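About Memcombe

Hi, I'm Hjørdis, and Memcombe is my shop! We sell everyday dishes: plates, bowls, the in-between things that are too deep to be a plate and too flat to be a bowl (I eat nearly everything out of those). If you've landed here from the Grønli page, welcome, and yes, the dark plates are back in stock.

I started out in December with a folding table at a craft market and a car full of newspaper and secondhand stoneware. I had planned on doing it for one winter. By spring my hallway was so full of boxes that I had to walk sideways to get to the bathroom, so I rented a room with a proper door and a sink, and that was the shop. I still have the folding table. It wobbles and I refuse to get rid of it.

What we do is pretty simple. We pick dishes in colors that get along with each other, and we sell them one at a time. You don't have to buy a set of anything. I grew up in a house where the good set lived in a cabinet and came out for company, and if one plate got chipped the whole thing was a tragedy. I'd much rather you had six plates that don't match and used every one of them on a regular weeknight.

We carry two lines right now. Grønli is the green one, and it's the one people write to me about. It runs from a very pale mint up through sage and teal, and then there's a charcoal that I put in at the last minute and was sure would flop. (It's our best seller. I've stopped guessing.) Dristidano is the warm one, with rust and butter yellow and a brown my sister calls gravy. She means it kindly, I think.

A few people have asked how to stack them, so let me get that out of the way. Wide ones on the bottom, always. Put the deeper plates in the middle if you're mixing shapes, and don't fuss about getting the pile perfectly straight - mine never is, and it looks nicer a little crooked anyway.

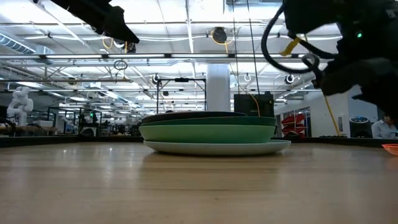

Pale at the bottom and dark on top is how I like it, but I know a customer who does hers the other way around and her shelf looks wonderful. If you have small kids or a low shelf, keep the piles short. I stop at six in my own kitchen, mostly for the sake of my wrists!

Packing takes up the biggest part of my afternoons. Every dish gets wrapped by itself and stood on its edge in the box, with crumpled paper in all the corners, and then I give the box a good shake next to my ear. If I hear anything, I open it and start over. We ship in the mornings, and you're welcome to pick up your order in person if you send a note first.

We're also working on a line of serving bowls called Clesilex, which has been almost ready for about 16 months. The glaze keeps coming out a color I can only describe as pond. I'll put something up here when it stops doing that.

Questions, chipped plates, pictures of your shelves - send them all to me through the contact form. I read everything, usually with my lunch, and I write back as soon as I've washed up.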